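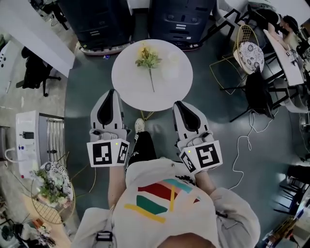
Repair talk, 4 October 2025
Notes for the afternoon slot. Speak slower than in rehearsal.

Opening
Good afternoon. I'm going to talk about mending clothes, mostly knits, and what we learned from a year of running a repair counter in Cistholm. Questions at the end, but stop me if a word is unclear.

The numbers
We took in 148 garments between last August and this one. 118 went back to their owners repaired. 29 were returned as they were, mostly felted wool and elastic that had gone brittle. One is still on the shelf. If the owner is in the room, please come and see me.
(Pause. Next slide.)

What comes in
Elbows first, then cuffs, then underarm seams. Trousers go at the inner thigh. People bring a hole when it is the size of a coin. A hole the size of a pea takes ten minutes. Say this twice.

Darning
Hold up the sample. Start outside the hole, in sound fabric, and run the first threads up and down. Don't pull them tight. Weave across, over and under, and push each row down with the needle. We use Lellov wool for anything medium weight. It comes in a dull set of colors and holds up in the wash.
Pass the sample to the left side of the room first.

Stretch fabric
Skip if we are past the half hour. Ballpoint needle, short zigzag, no backstitching at the neckline. Test on the hem allowance. Printed fabric gets pressed from the inside with a cloth over it.

Cost
The counter on Escobar Street charges by time. Most jobs take under an hour. The Flodine machine was bought used for 200 dollars and has needed one belt. Thread is the smaller expense. Rent is the larger one, and I don't have a fix for that.

Ending
Handout is by the door: stitch diagrams on one side, needle sizes on the other. Anyone who wants to try the darn can stay, needles are in the tin. Leave ten minutes for questions. Collect the sample before people go.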